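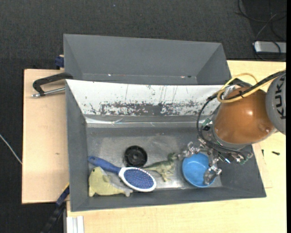 深灰色敞口箱中的待分物品:发刷、黄色软质玩具、黑色圆形物件、绿色恐龙玩具和蓝色碗。

混装箱的底面:与 Tetsuya Kobori 谈家用杂物的单层分拣

家用杂物的分类方法,公开资料大多从柜子和标签讲起。Tetsuya Kobori 的工作在这之前:一户人家清空之后,或者一批旧物刚送到的时候,东西混在一起,还没有任何类别。他在 Florndale 负责旧物整理间的流程,此前在 Diseseck 的一家搬家仓库做过入库登记。我们的谈话从一只箱子开始,大部分时间也没有离开箱子。

“箱子先于类别,”他说,“类别以后可以改,箱子买错了,后面每一步都要绕着它走。”

整理间采用敞口的矩形箱,深灰色,没有盖。Kobori 解释,盖子在这个阶段只增加动作。一件东西从到达到分出去,中间要被看两次:第一次决定能不能留,第二次决定归到哪里。有盖的箱子每看一次就多一次开合,盖子还需要地方放。盖子留给最后的存放环节,那时箱内物品已经不再变动。

关于颜色,他的说法比较谨慎。整理间早期用过透明箱和白色箱。透明箱的问题在侧面:从外面看进去,物品的轮廓叠在一起,旁边箱子的内容也会透过来。白色箱的问题在底面,浅色的小物件落在上面,边缘不清楚,陶瓷盖、白色瓶塞、透明量杯都曾经被留在箱底,随空箱一起送去清洗。

“深灰也有代价,”Kobori 说,“黑色的东西放进去会变弱。黑色的圆盘、黑色的充电头、深色的袜子,都要多看一眼。我选深灰,依据是我们收到的东西里浅色和彩色占多数。如果您那里主要收电器配件,结论可能要反过来。”

他补充了一项操作细节:空箱回收之前,手要沿底面四边各摸一遍,角落单独摸。这一条写在流程表里,适用于所有颜色的箱子。

单层原则

整理间最严格的规定是单层。混装箱在分拣阶段只铺一层,物品之间允许接触,不允许叠压。箱子装到底面铺满为止,高度上剩多少空间都不用。

这条规定经常受到质疑,理由是浪费容积。Kobori 承认浪费存在,但他认为容积在分拣阶段是错误的指标。他关心的是取出一件东西时需要移动几件别的东西。铺一层时,答案接近零。铺到第二层,下层的每一件都有可能被上层压住、勾住或者遮住,取放的顺序就被堆叠的顺序决定了。

“存放看体积,分拣看面积,”他说,“很多人把这两件事用同一只箱子、同一种装法来做,所以两件都慢。”

整理间做过一次内部对照,同一批物品分别按单层和堆叠两种方式装箱,由同一个人分完。单层装法多用了 3 只箱子,但没有出现返工;堆叠装法返工 7 次,主要是下层小件被漏看,以及软物夹带硬物。Kobori 强调样本很小,只够用来定内部规则,不适合拿到别处引用。

单层之外还有一条间距建议,没有写成规定。形状规则、边缘光滑的物品可以靠在一起;带刺、带毛、带绳的物品周围要留出一个手掌能进去的空档。发刷属于后者。

发刷

谈到发刷,Kobori 讲得最久。他认为发刷是检验一套分类方法是否成立的好材料,它在几个维度上都不配合。

按用途,发刷归个人护理。按卫生,它与毛巾、牙刷同级,原则上不再转给他人使用。按形状,它一端是细长的柄,一端是宽的刷头,重心偏在刷头一侧,放进抽屉会自己转向。按表面,刷齿会抓住它碰到的每一样纤维制品。

“把发刷和毛绒玩具放进同一个箱子,中间隔开,没有问题。压在一起,您就得到一只粘着短毛的发刷和一只粘着头发的玩具,两件都要重新处理。”

处理发刷的步骤在整理间是固定的。先看刷齿根部有没有残留,再看气垫与柄的接缝有没有裂口。有气垫的刷子底部一般有一个小孔,浸泡会让水从小孔进入,出来却很慢,所以只用湿布和细齿梳清理,不泡。清理之后刷齿朝下放在毛巾上晾。柄上的花色与清理方法无关,登记时只写主色。

登记只写主色也是一条规则。Kobori 在 Diseseck 的仓库里见过过于详细的登记表,一件物品有十几个字段,填表的人为了赶进度,后半部分全部填“其他”。Florndale 的登记单只有 3 个必填项:名称、主色、去向。双色的物品允许写两个颜色,例如“蓝白”,再多就写“多色”。

软硬分开的时间点

软质玩具与硬质玩具什么时候分开,各家做法不一致。常见的家庭做法是按“玩具”整体收纳,一个大桶全部装下。Kobori 不反对在家里这样做,前提是使用者每天都会把它们倒出来。进入清洗环节之前则必须分开,两者的清洗方式没有交集。

软质玩具要看标签、填充物和接缝。标签在的,按标签;标签被剪掉的,按最保守的方式处理,即冷水、装网袋、低转速、平放晾干。捏上去有颗粒感的填充物不进洗衣机。内部有电池盒的先取电池,取不出来的只做表面擦拭。干透的判断不靠表面触感,整理间的做法是称重:洗前记一个数,晾到重量回到洗前数值附近并且不再下降为止。

“软玩具表面干得很快,里面慢得多,”他说,“装进箱子里过几天打开,有没有干透,鼻子会告诉您。那时候再处理就晚了。”

硬质动物玩具的难点在姿态。恐龙一类的玩具,尾巴长,四肢伸出,占用的面积远大于它的体积。单独放一只,没有影响;一箱都是恐龙,腿和尾巴互相穿插,取一只会带起另一只。整理间对这类玩具的存放方向有统一要求:侧放,头朝同一边,尾巴搭在前一只的背后。直立摆放看上去整齐,但箱子移动一次就全部倒下,不作为标准做法。

清洗硬质玩具时,爪子之间、腿根和嘴部用小刷处理。空心的玩具要检查接缝和底部是否进过水,方法是在耳边摇一下。有水声的单独放一边,孔朝下静置,之后仍有水声或有异味的,不再流转。

关于绿色,Kobori 提到一个登记上的小麻烦。玩具的绿色从偏黄的橄榄绿到接近黑的深绿都有,同一只玩具的头和身体颜色也可能不同。几个人登记,会写出几种名字。后来统一只写“绿”。需要区分两只相近的玩具时,改写尾长。

碗为什么会在这里

餐具混进玩具和梳洗用品,在家庭清空的箱子里很常见。Kobori 把它归因于使用地点:碗离开厨房之后,常被拿去装发夹、积木或者宠物的零食,清空房间的人按房间装箱,碗就跟着房间里的东西走了。

整理间对脱离厨房的碗有一条默认规定:不回到餐具类,除非是成套送来的。单只碗改记为“容器”。理由有两条,一是用途记录不完整,无法知道它装过什么;二是单只碗在餐具架上的流转速度很低。改记为容器之后,它可以用来装分拣中产生的小件,等于留在流程里继续工作。

浅而圆的碗尤其适合做这件事。内壁光滑、没有棱,小件用手指沿壁一推就出来。碗口大于碗底,俯视时里面的东西全部可见。颜色鲜亮的碗放在深灰色箱子里很容易定位,因此 Kobori 倾向于把亮蓝、橙色一类的碗优先改作分拣容器,暗色的送去存放。

“放碗要注意口朝上还是口朝下,”他说,“口朝下会扣住小东西,您拿走箱子里别的物品,以为空了,碗下面还有一枚扣子。我们规定一律口朝上,空碗也是。”

碗的位置也有习惯做法。先放大件,再放碗,碗靠近箱壁。碗在中央会把底面切成几个不好用的小块,靠壁之后,剩下的面积是连续的,长条形物品可以顺着放。这一做法的例外是碗壁较高的情况,高壁碗靠边会形成一个手指伸不进去的夹缝,那就移开一段距离。

叫不出名字的东西

每一批旧物里都有无法当场命名的物件。Kobori 认为这部分最能看出流程是否稳定,大多数时间损失发生在这里:几个人围着一个零件讨论它是什么,其他箱子停在原地。

他举的例子是黑色的圆形件。盘状,外圈高起,中间凹下去,凹处有筋条,这样的东西在旧物里反复出现。它可能是某种轮子,可能是盖,也可能是底座或者某件用具上拆下来的部件。只看外形,几种判断都说得通。

流程表给出的处理方式是限时描述。登记人不猜用途,只写形状和颜色,例如“黑色圆件,带筋”,放进待定箱。待定箱保留 14 天,期间如果同一来源的其他箱子里出现能与它配合的主体,就合并登记;没有出现,则按材料拆分或者送走。

“猜名字的害处在后面,”Kobori 说,“您写了‘轮子’,下一个人就去找车。他找不到车,会认为车丢了。您写‘黑色圆件’,他什么都不会去找,只在看到能装它的东西时想起来。”

待定箱与普通分拣箱用同一型号,同一颜色,只在短边夹一张纸条。曾经有人建议换成红色箱以示区别,试用后取消。红箱容易引起注意,经过的人总要停下来翻一翻,翻完之后物品与纸条的对应关系就乱了。

待定物品的尺寸测量只取两个数:最大外径和厚度。测量工具是一把普通卡尺。筋条的数量不记,筋条断裂或者缺失的要注明,这会影响它以后还能不能装回去。

两只箱子的摆法

整理间的基本单元是前后相邻的 2 只箱子,前面一只装待分物品,后面一只接收。Kobori 试过左右并排,也试过三面围绕。左右并排时,惯用手一侧的箱子总是被用得更多,另一侧的物品容易越积越多。三面围绕的效率在刚开始时较高,时间一长,操作者转身的次数增加,放错箱的情况也增加。

前后摆放的优点在于手的路径短,动作方向单一:从前箱拿起,越过箱壁,放进后箱。缺点是后箱的远端不易看清,因此后箱只装已经确定类别的同类物品,不承担第二次判断。一个类别分完,后箱整体换走,再放一只空的。

这就要求一轮只挑一个类别。前箱里有梳洗用品、玩具和碗,第一轮只取玩具,第二轮只取梳洗用品,碗留到最后。初次接触这套做法的人常常觉得多余,认为一次看完全部更快。Kobori 的意见是,东西少的时候确实如此,箱子里只有寥寥几件,怎么分都可以。按类别分轮的好处要在连续处理许多箱时才看得出来,操作者在一轮里只需记住一个目标。

取物的顺序有一条补充规定:先取高的、伸出部分多的,再取扁平的。高的物品会遮挡后面的矮物,先拿走,剩余部分一次看清。软质物品如果与硬物接触,先拿软物,并且提起后在箱内停一下,确认没有勾带其他东西再离开箱口。

箱体本身

谈到箱子的具体选择,Kobori 给出几项他认为值得量一量的参数。

内底尺寸比外口尺寸重要。为了空箱套叠,许多箱子做成上大下小,标称尺寸取的是外口,实际可用的底面要小一圈。单层铺放用的是底面,买之前应当量内底。

箱壁高度应当低于操作者站立时手肘到台面的距离。壁太高,手腕要先抬后折,长时间操作容易疲劳;壁太低,圆形物品和球类会滚出去。整理间目前的箱壁高度略高于他个人的偏好,原因是同一批箱子还要兼顾运输。

底面是否平整影响小件。带加强筋的底面会卡住硬币和扣子,带网孔的底面适合清洗后沥水,却不适合分拣。他在 Arai 见过一种做法,在网孔箱里垫一张裁好的薄垫,两种用途共用一只箱子。Florndale 没有采用,薄垫边缘会翘,下面又形成一层藏东西的空间。

内角的圆弧半径也值得看。角太尖,擦不干净;圆弧太大,小物件停在斜面上,不断向中间滑。合适的半径没有统一数值,他的办法是放一枚硬币进去,看能不能平躺在离角最近的位置。

清洗频率按批次定,每处理完一户的物品清洗一次。用中性清洁剂,冲净,倒扣在架上晾干,不套叠。潮湿状态下套叠的箱子会互相吸住,拆的时候容易拉裂箱口。

用在家里

我问这套方法在普通家庭能用多少。Kobori 认为可以直接搬用的有两项,单层铺开和只写主色,其余取决于物品数量。家里没有前后两只箱子,用两个抽屉盒或者两块毛巾也能完成同样的动作,只要边界清楚。

Hindidthorpe 有住户按照他的流程表整理过儿童房,结果反馈到整理间,主要意见是待定箱不够用。Kobori 看过记录后认为,待定箱的容量没有问题,是放进去的条件写得太宽。家庭中“舍不得”的物品也被归入待定,而流程表里的待定只指无法命名或者无法配对。他随后在表上加了一行,把这两种情况分开,舍不得的物品另放,不设期限,由物主自己决定。

“那不属于分拣能解决的范围,”他说,“我能说清楚一只碗该不该回厨房,说不清楚一只恐龙该不该留下。”

目前的流程表是六月修订的版本。他正在改的部分是成套物品的识别,特别是盖与主体分处不同箱子时如何登记。现行做法是在两张登记单上各写一个相同的编号,但主体先到、盖后到的时候,前一张单子往往已经随物品离开整理间。他考虑把主体的登记单留下副本,保存期限与待定箱一致,下一批旧物到达时先试用。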